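Brerkis two-finger vs. Petkov, budget for next year

drelier_lab
Planning purchases for one arm. The Brerkis gripper is quoted at $3040 and a spare finger set at $607. Petkov is cheaper up front but will not quote fingers separately. I want one line item for the gripper and one for wear parts, approved before December.
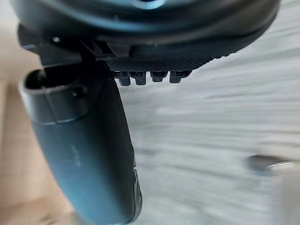 The wear line is the one I can't defend yet. Purchasing wants a replacement interval, and the vendor gives none. The finger has a ribbed grip edge along one side, and I would take that as the part to inspect, with the smooth face as secondary.

mulligan_a
I would not budget by interval. Buy one spare set with the gripper and log cycles until you swap it. Any interval you write down now is a guess, and purchasing will hold you to it.

drelier_lab
They reject lines without an interval.

mulligan_a
Then write 24 months and revise it.

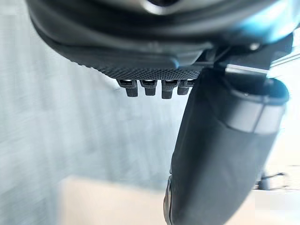 bukance77
Does the $3040 include the mounting plate and cable? Those are separate lines on the Brerkis quote, so ask for the full bill of materials before you submit.

Also, I disagree with mulligan_a on the spare set. Stocking $607 of fingers for a single arm ties up money you may need for the wrist cable – the cable failed first on ours.

mulligan_a
One failed cable is a thin basis for a budget. Lotte Hoekstra runs the same model in our building and has replaced fingers only.

bukance77
Different duty cycle, probably. My order of spending:

1. Gripper, plate and cable on one purchase order. Include $100 for freight.
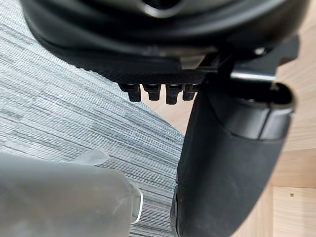 2. Spare cable.

3. Finger set, ordered when the first set shows wear.

drelier_lab
Moving 3 ahead of 2. The lead time on fingers is longer than on the cable. Will post the revised quote when I have it.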